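Ender Wipe-Clean Table Covering
Supplied by Beltia Contract Furnishings

The Ender range is intended for dining halls, staff break rooms, community kitchens and other shared spaces where tables are in use for much of the day. It is sold by the roll or cut to order, and is available in botanical, striped and plain designs.
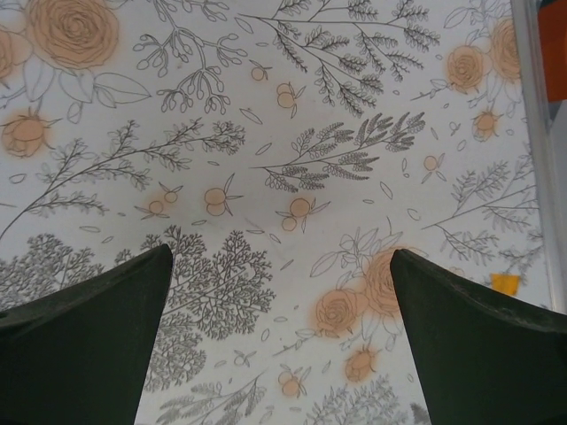 Each covering has a printed face and a soft backing that protects the table and limits slipping. The print is sealed beneath a clear top layer. Spills should be wiped up promptly with a damp cloth and mild soap. Bleach, scouring pads and solvent cleaners must not be used, and hot pans require a separate mat.

Sizes and ordering

Roll width: 58 inches
Cut lengths: 218 inches and 300 inches
Full roll: 326 inches
Edges: straight cut as standard; hemmed edges on request

Customers should measure the tabletop and add the desired overhang on all sides before placing an order. Cut lengths are prepared individually and cannot be returned unless faulty. Color may vary slightly between production batches, and customers covering several tables in one room are advised to order all material together.

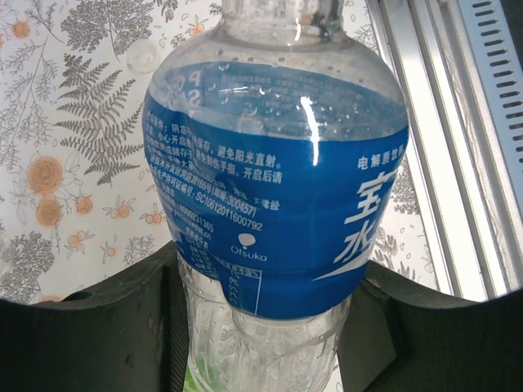 Coverings are shipped rolled on a cardboard core. On arrival, the material should be unrolled and left flat overnight at room temperature. Light creases generally relax within a day or two. Folding for storage is not recommended.

Related products

Ernonero table clips, pack of four
Rusnák non-slip underlay, cut to size
Ender placemats, plain colors only

Samples of all current designs are available to schools, care homes and registered caterers at no charge. Requests should state the design name and the delivery address. Orders placed in November may be subject to longer delivery times.

Page last revised October 8, 2021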